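Ticket 2755 - Ristau chalet, double booking + door code
Status: open, waiting on Gralik
Handled by: Jasper Visser

8:10 am
Guest emailed, says the listing shows the chalet free for the same week they already paid for. Checked. She's right, Flandton calendar shows it open, Gralik shows it booked. Blocked the dates by hand on Flandton for now.

8:35 am
Sync log on our side has the last good pull at 2 am. After that only "feed not found". Feed address looks the same as the one I saved in October. Pasted it in again, saved, no change.

9:20 am
Called Gralik support. On hold 40 minutes. They say the listing got a new feed address when the owner changed the cleaning fee. Why a fee change does that, no idea, they didnt know either. Asked them to send the new one in writing.

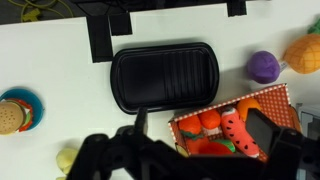 10:15 am
New address came in. Put it in on Flandton, forced a refresh. 156 dates came across, looks right for the season. Checked the problem week plus the two after it, all blocked as they should be. Took my manual block off, week stayed closed. Good.

10:40 am
Second problem, same house. Guest's welcome email has the wrong door code. It has 997 at the end, which is the old code from before the lock was changed. Template still pulls from the notes field and not the lock field. Fixed the template, re-sent to the guest, she confirmed she has the new one.

11:05 am
Berisha house uses the same template. Same mistake there. No arrivals until the weekend so nothing went out yet. Fixed.

1:30 pm
Price is off now. Flandton shows the nightly rate without the cleaning fee, Gralik shows it with. Owner wants the fee separate on both. Changed the setting on Gralik, did NOT touch the fee amount in case it resets the feed again.

2:15 pm
Feed still ok after the price change. Refreshed twice.

3:50 pm
Owner asks if anybody else booked during the gap. Went through the Flandton inbox, one inquiry for that week, no payment. Answered them, offered the week after at the same rate. Hot tub and ski locker questions also answered, parking is on the lisitng already.

Still to do
- Gralik to confirm in writing if fee changes always make a new feed address
- check the other houses on the same owner account
- leave ticket open until tomorrow's 2 am pull goes thru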